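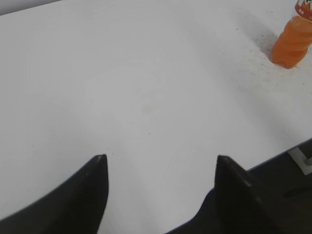
Learning to make paper marbling behave (a bit)

Saturday, September 18, 2021

I have ink under nine of my ten fingernails and I could not be happier. Regular readers will remember that back in February I swore off new hobbies until I'd finished the quilt. The quilt is still in its bag on top of the wardrobe. Sorry, quilt!

What happened was that Josiane Vidal from my old choir moved out to Wevham, and I went up for a weekend to help her paint the hallway. We did one coat. Then it rained, the paint refused to dry, and she pulled out a big shallow tray and said she'd show me something to pass the time. Five hours later we'd used up every scrap of paper in the house, including the backs of two electricity bills, and the hallway was exactly as we'd left it.

If you've never seen marbling done, you thicken a tray of water until it's a bit like runny jelly, and then you drop colour on top so it floats. You swirl it about with a stick or a comb, lay a sheet of paper down, lift it off, and there's your pattern. Every sheet comes out different. You can do the same thing with the same colours in the same order and the second print will be its own creature entirely, and I find that completely thrilling (my partner less so, as he lives with the drying rack).

Getting the bath right

I came home and ordered carrageenan, the seaweed powder that thickens the water, and promptly made a mess of it. My first batch went in too fast and turned into a bucket of lumps like frogspawn. Josiane's advice over the phone was to use the old kitchen blender, go slowly, and leave it overnight. She was right about all three. The bath needs that rest so the bubbles can rise out of it, and if you hurry you get little white moons all over your print. I've kept a few of the moon ones anyway. They look like a night sky someone's spilled tea on.

Tap water is a whole subject. Ours is very hard, and the colours sank like stones for the first week. I bought bottled water to test the theory and the difference was enormous, so now I collect rain off the shed and strain it through an old pillowcase.

Paper and alum

You also have to brush your paper with alum beforehand or the colour slides right off when you rinse. I skipped this once out of pure laziness and watched a gorgeous blue and rust print go down the laundry sink. Mark the treated side with a pencil! You think you'll remember which side it was. I did not remember.

I started on cheap printer paper, which went to mush, and then moved up to a heavier drawing paper. Obadia Kaijage at the Clornstead craft market sells offcuts in bundles of 30 sheets, all sorts of sizes, and he's very patient with people who want to stand there feeling the corners. He used to bind books, and he told me the endpapers in old account ledgers were often marbled in the same few patterns for decades. I've been sticking my nose into the covers of every second-hand book I pass ever since.

Colours I keep going back to

Indigo, a mustard, and a brownish red that I mix myself and can never match from one session to the next. I tried a neon pink and it spread across the bath like it was being chased, shoving everything else into thin little veins. The trick is that some colours push harder than others, so you put the shy ones down first and add the bullies at the end. Once I'd worked that out my prints stopped looking like puddles outside a servo.

Combs are easy to make at home. Mine is a strip of cardboard with toothpicks stuck through it, and it's lasted seven sessions before going soggy. For the feathery pattern called nonpareil you draw a stick back and forth across the tray, then pull the comb through once, steady as you can, holding your breath if you're me.

What I'm doing with it all

Birthday cards, mostly, and I've covered a notebook for my niece and lined the cutlery drawer – it looks fantastic under the forks. I'd love to try fabric next. Josiane has done a silk scarf that I've hinted about so many times she's stopped answering.

She's coming down next month with a longer tray, and we're going to attempt a sheet big enough to wrap a present properly. If any of you have marbled something that size and have tips on laying the paper down without trapping air, please leave a comment. I've tried going corner to corner and I've tried holding it in a U shape and letting the middle touch first, and I still get one stubborn bubble every time, usually right over the best bit.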